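From the Shed: spring market and other business

Well, winter's done its worst and I've got my good knees back, so it's time to talk about the spring market. We're on again at the Rudard Street hall in October, and I'm chuffed to say we've already got 135 stallholders pencilled in. If you had a spot last year and you want the same one, please get your form back to me soon (I'm soft, but I'm not that soft, and there's a waiting list).

A few of you have asked about the food end. Trasico are bringing the coffee cart back, hooray, and the Khan bakery is doing those cardamom buns again. I ate 4 of them before lunch last time and I regret nothing. Set-up is from 7 in the morning, and please come in by the side lane, as the front gate sticks something shocking when it's been raining.
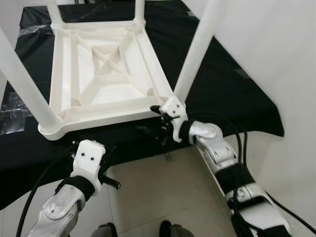 Parking was a bit of a dog's breakfast last spring. This year the bowls club is letting us use their overflow paddock, so stallholders can unload at the hall and then shift the ute over there. It's a five minute walk, a bit longer if you stop to chat, and I always do. Leave the street spots for shoppers, especially the ones with prams.

On the plant side, I've been potting up tomatoes like a woman possessed. There are 197 seedlings on my back verandah at the moment and my husband can't get to the barbecue. They'll be on the swap table, along with whatever you lot bring. Label your pots, please! Last year I took home a lovely "capsicum" that grew into a pumpkin and ate half the side fence.

Music is still up in the air. The Asturero ukulele group are keen for the morning, but I'd love something for the afternoon as well, so if you play, or your teenager does and needs a push, drop me a line. Stall forms are at the library desk, or reply to this email and I'll send you one.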